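Bemo Two-Arm Sorting Bench
Made by Vutberg. Sold and serviced by Macaraeg.

The Bemo is a table with two arms on it, and we are very fond of it. It was built for the jobs that pile up at the end of a packing line or behind a returns counter: mixed small goods, no two alike, all of which have to go somewhere. Someone has to pick each one up and put it where it belongs, and by the middle of the afternoon that someone usually has sore shoulders.

Both arms bolt to a rail along the front edge of the table, so the whole back and both sides stay open for totes and baskets. You can walk up to it, reach in when the arms are paused, take something out and walk away again. Our returns team at Fakham liked that right away. The older cell they had sat inside a cage, and getting a stuck item out meant a key, a logbook and a phone call (usually while the line was waiting).

What it handles

Soft packs, small cartons, pens, cups, jars, crinkly pouches that never keep the same shape twice. The parallel grippers open wide enough for most hand-sized goods, and each wrist has its own light so you can tell from across the room how the arm is set. There is a camera looking down over the table and another at each wrist, for the close work.

Mixed goods on the table

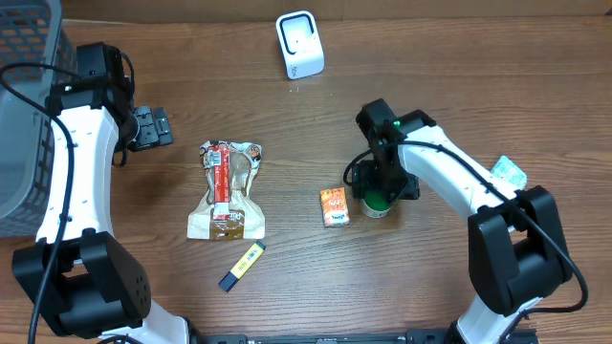
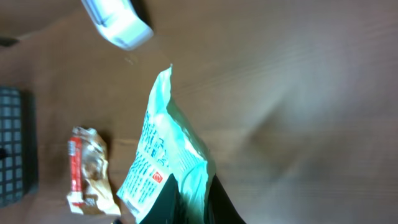
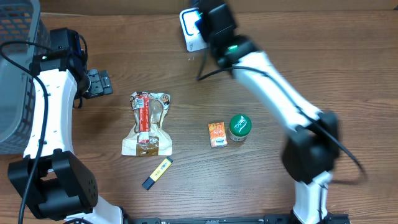
What happens when the gripper can't get hold of something?
The arm tries twice more from a different angle, then leaves the item on the table and calls the operator. The rest of the job goes on with the other arm in the meantime, and the item can be cleared by hand at the next pause.

What changes for the people on the floor

This is the part we get asked about most, so we would like to give it some room. At Fakham the bench went in with a crew of 14 on the returns floor, and it is still a crew of 14. What they do in a day is different. Before, six of them stood at the sorting tables for a full shift. Now two people look after the benches and the others have moved to inspection, repacking and customer claims, which had been running behind for as long as anyone could remember.

Thijs Verbruggen leads that floor. He asked us early on to let his own people teach the bench new items, with no engineer in the room, and it was the best suggestion we got all year. Teaching is done by hand: you hold the arm, you move it through the pick, you let go. Most new items take 7 passes. Odd ones take more, and a few (long thin things with a slippery wrapper, mostly) are still quicker to do yourself. Thijs keeps a list of those taped to the end of the table and the crew just sets them aside.

There were grumbles too. The first version beeped every time it finished a tote, and with several benches in one room that got old fast. The beep is now off unless you turn it on. People also wanted to stop an arm without stopping both, so each arm has its own pause button at the front, big enough to hit with a glove on.

One thing we did not expect was how much the crew would fuss over the layout. Where the basket goes, how far in, which arm gets the soft packs - everybody has a view, and the good setups get copied from bench to bench. Setups can be saved under any name you like. The Fakham ones are mostly named after lunches.

Getting started

Every bench comes with two days of training on your own floor, with your own goods. Please have a mixed tote of 100 items ready, and include the awkward ones! Whoever is going to run the bench should be there for both days, and night crew can book a separate session at no charge.

The bench needs a level floor, a regular wall outlet and room for one person to stand on each side. Height is set with a hand crank, so a short operator and a tall one can share it.

Spare gripper fingers are in stock. They wear at the tips and can be swapped with the small key stored under the rail. Orders placed now ship in December.

Page updated Wednesday, November 11, 2020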